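Regras para robôs (e para quem trabalha com eles)

Olá, malta do clube! Texto rápido esta semana, que o Erasto Mushi já me pediu isto duas vezes.

Um braço robô não é mau nem bonzinho. Faz o que o programa manda. Se o programa manda virar à direita, ele vira, esteja lá uma caixa, um copo ou a tua mão. Por isso é que há regras. Umas para o robô, outras para nós.

Algumas estão escritas em documentos grandes chamados normas. Uma norma é um acordo: muita gente que percebe do assunto senta-se, discute, e escreve como se faz uma coisa com segurança. Chatas de ler. Muito úteis.

Regra 1: primeiro no computador

Antes de mexer um braço verdadeiro, experimenta-se num simulador. É um mundo desenhado no computador, com chão, mesa e robô. Se o braço bater na mesa, ninguém se magoa e não se parte nada. Carrega-se num botão e começa tudo de novo. Na oficina de Olport repetiram o mesmo exercício 2000 vezes antes de ligarem o braço a sério. Duas mil! Imaginem fazer isso à mão.

O exercício é simples de dizer: uma vara azul, um alvo vermelho e branco na mesa, e uma garra que tem de trabalhar com a vara sem fazer disparates. 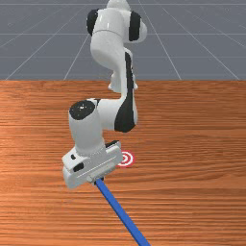 Regra 2: cada coisa no seu espaço

O robô tem uma zona de trabalho, que é todo o sítio onde o braço consegue chegar. Atenção, que não é só o braço! Se a garra segura uma coisa comprida, a zona cresce. Uma vara chega mais longe do que os dedos que a seguram. Muita gente esquece-se disto.

Nessa zona, com o robô ligado, não entram pessoas. Nem para apanhar um lápis. Nem "só um bocadinho".

Regra 3: devagar perto da mesa

Lá em cima, no ar, o braço pode andar mais depressa. Quando desce, abranda. Perto da mesa há pouco espaço para erros, e um toque com força pode estragar a garra, a mesa ou a peça.

A Đức Hứa, que ensina isto em Grestside, manda os alunos fazer o mesmo com o braço deles: descer a mão até à mesa muito devagarinho, de olhos abertos, e parar antes de tocar. Experimentem. É mais dificil do que parece. 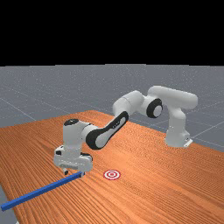 Também conta a força dos dedos. Apertar pouco: a peça cai. Apertar demais: a peça parte. No simulador dá para testar vários apertos e escrever os resultados num caderno. Sim, num caderno, com data e tudo. Quem não aponta, repete.

Regra 4: o botão vermelho

Num robô verdadeiro tem de haver um botão de paragem de emergência. Grande, vermelho, fácil de alcançar. Toda a gente na sala sabe onde está, e qualquer pessoa pode carregar, mesmo o mais novo. Ninguem se zanga se afinal não era preciso.

Para fazer em casa: desenhem a zona de trabalho do vosso próprio braço. Sentados à mesa, primeiro sem nada na mão, depois com uma régua. Comparem os dois desenhos e tragam para a sessão de 4 de junho.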